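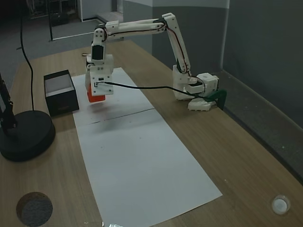 The Gernstead Lease

Last updated: Oct 6, 2018

The lease for the unit in Gernstead ran to 8 pages. Clause 4 stated that the tenant would occupy the premises as a sole residence. I initialed it in the margin and returned it by fax from the Fluvero office, where I still had a desk until the end of the month.

I had lived in Varkinmont for eleven years. It is a hill town with one rail line, two grocery stores and a strict view of outsiders. A resident is anyone whose name is on the brass plate at the library. Mine had been added in 2000, and I had come to regard it as a form of title. I corrected people who put the stress on the wrong syllable of the town's name.

Gernstead is flat. The streets are numbered from the river outward, and the numbers do not skip. My unit was on the second floor, facing a parking structure. The heating was controlled from the basement and came on in the last week of September, whatever the temperature.

I kept a log for the first month. It recorded the time I left the building, the time I returned, and any conversation longer than two sentences. The log for the first week had one entry. A man at the bus stop had asked if I was from the hills. I said yes. He said it showed in the coat.

The coat was wool, gray, bought in Varkinmont from a tailor who took measurements only in the morning. In Gernstead people wore short nylon jackets with the name of an employer on the back. Most of them said Fülöp, after the bakery that supplied the district and ran three shifts. The smell of bread reached my window at 2 a.m. and was gone by six.

In the second week I began to wake for it. I entered this in the log under a separate column. I would open the window, stand there for the length of one truck being loaded, and close it again. The drivers did not look up.

On the last day of the month I went down. The loading door was open. A woman in a paper cap asked what I needed, and I said a loaf, and she said the store was on the other side and opened at five. Then she looked at the coat and handed me a roll from the rack.

I ate it on the stairs. The library in Varkinmont wrote the following week to ask whether the plate should be amended. The form had two boxes. I put it in the drawer with the lease and went out to look at jackets.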